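Demo station ticket: grippers dropping the container, open day at Barbieri
Status: open, waiting on parts
Station: Stisine, table 2

Hi all, logging this while it's still fresh. I was on the Stisine table for the open day in April and the container task gave me trouble from the first group of guests onward. It's the easy one, too! Pick up the clear food box with the latch lid, set it down by the wire basket, let the visitor have a go.

What happened: on a lot of tries the box twisted as soon as it left the table. It rolled toward the latch side and then either slid down the foam or popped out completely. I ran 48 lifts before lunch to get a baseline (guests helped, they loved it) and gave up writing down slips after a while because people kept asking me questions. Sorry about that.

First thing I tried was the grip height. With the box standing on edge, I went for the middle, one pad right beside the latch flap.
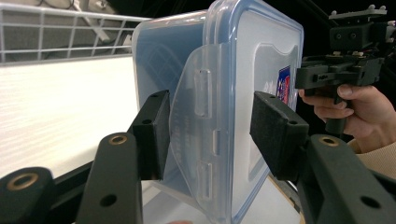

Pads across the middle of the container, left pad next to the latch flap.

My guess is that the flap is the problem. It curves out over the side wall, so if a pad lands even partly on it, you're squeezing a springy bit of plastic and the other pad does all the work. Keeping off it felt better in the hand, but I wouldn't call it solved.

Second thing was the Gruvel settings. I found the sample window at 400 on my login and left it alone, so please don't blame that one on me. Restarted the session at 2:48, same behavior. Swapped left and right roles – no change that I could feel.

Third thing was starting every attempt with the box lying flat, with both grippers brought in from the sides. Visitors found this much easier to understand, and I could talk through it without crossing my arms. 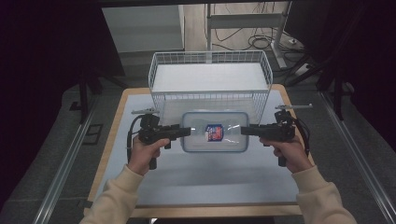

Flat start, one gripper on each side, basket at the back of the table.

Still to do:
Try fresh foam on both pads. Fatadora has a pack on order for us.
Run the same lifts with a box that has no latches.
Somebody with admin rights please check the Gruvel profile against the one on table 1.

If you're hosting before the foam shows up, use the flat start and tell people to stay clear of the latch. Also, let the kids go slow – they were better at it than I was.

Leaving this open. I'll add the afternoon notes once I can read my own handwriting.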